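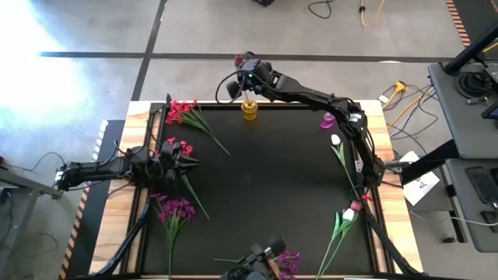 Artificial flowers and two small colored glass vessels around the edges of a black work surface.

The Account at Petkov's

The bill came to Si-eun Chae because her name was on the lease. It was for 426 dollars, made out to her aunt, Sun-ja Ban, and the heading said Petkov Flowers, Mosmont. There was a date, Oct 27, 2026, and under it one typed line: balance on standing order.

Her aunt had been dead for two weeks. In all the years Si-eun had been going to that apartment she had never seen a fresh flower in it. Sun-ja kept artificial ones on top of the television and washed them in the sink with dish soap. Fresh ones made a mess, she said, and you paid for the mess.

Si-eun put the bill in the folder with the gas and the phone. Then she took it out again and looked up the bus to Mosmont.

The ride took most of the morning. She sat behind a man with a box of light bulbs on his knees and watched the fields go by, then the cement plant at Yeo, then more fields. She had lived in the city for nine years and had never had a reason to come out this way. As far as she knew, neither had her aunt.
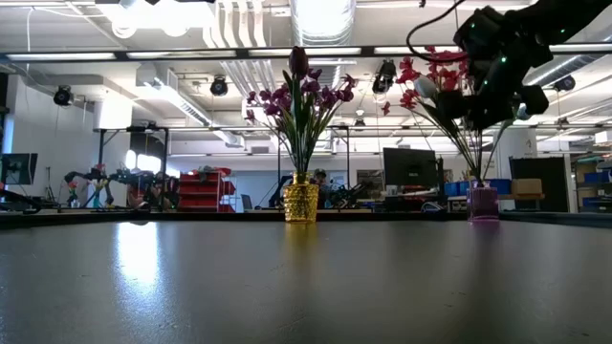
The shop was on a corner across from the post office. The stone over the door said 1872, but inside there was a drop ceiling and a cooler that hummed. Milovan Petkov turned out to be younger than his handwriting on the envelope. He was cutting the ends off a bucket of carnations and he kept cutting while she explained.

"I wondered," he said. "She always paid by the first. I called and the phone just rang."

"What was she buying?"

He wiped his hands and got a ledger from under the register. It was a real one, with a cloth spine. He turned it around so she could read it. White chrysanthemums, every other week, delivered to Domanik Road. The entries went back to the front of the book.

"There's another book before this one," he said. "My father's."

"Who gets them?"

"It's a nursing home. They go to a Mr. Ji."

She paid with her card. He asked if she wanted to stop the order, and she said she didn't know, could she tell him later in the day. He said he closed at five.

Domanik Road was a long hill with no sidewalk for the first part. She walked on the gravel with her bag on the uphill shoulder. The home was a low brick building with a ramp and a bench, and a woman at the front desk whose badge said Manee Panyasiri. Si-eun said she was there about Mr. Ji, about the flowers.

"Oh, the flowers," the woman said. "You're family?"

"I don't think so. My aunt sent them."

Manee looked at her for a moment and then had her sign the visitor sheet. She said In-ho was in the dayroom and that he'd had lunch, so this was a good time. He heard better on the left.

He was a thin man in a green cardigan, sitting near the radiator with a newspaper folded to the weather. Si-eun sat down on his left and told him her name. It meant nothing to him. She told him her aunt's name and he put the newspaper on the floor.

"Is she sick?" he said.

"She died. At the beginning of the month her heart was bad, and then it got worse. I'm sorry. I didn't know there was anyone out here to call."

He nodded several times. Somebody across the room was having trouble with the television remote, and the sound went up very loud and then down.

"We worked at the same laundry," he said. "On Fitidlow Street. I was 30 and she was a little more than that, she'd never say how much. I asked her to marry me and she said she'd think about it."

"What did she say after that?"

"She was still thinking about it." He bent down for the newspaper and Si-eun got it for him. "I moved out here for my brother's business. That December she sent flowers to the house. There wasn't a card. I knew who it was, though – I had told her once that my mother grew that kind."

"Did she ever come?"

"No. I wrote to her. She didn't like to write back. She had my address, so I was always careful about moving." He folded the paper the other way. "I only moved the 2 times."

They sat for a while. He asked whether she'd had the apartment painted, the one with the bad stairs, and Si-eun said no, it was still that awful yellow. He seemed glad to hear it. He asked if she was hungry. He had crackers in his room that his niece brought, too many for one person, and she said all right.

The flowers were on the windowsill by his bed in a plastic pitcher. They were past their best and some of the petals had come down on the sill. He moved the pitcher over to make space for the crackers. Si-eun ate four of them standing up, looking out at the parking lot.

At half past three she walked back down the hill. Petkov was out front, bringing in the buckets. She told him to leave the order the way it was and send the bill to the same address.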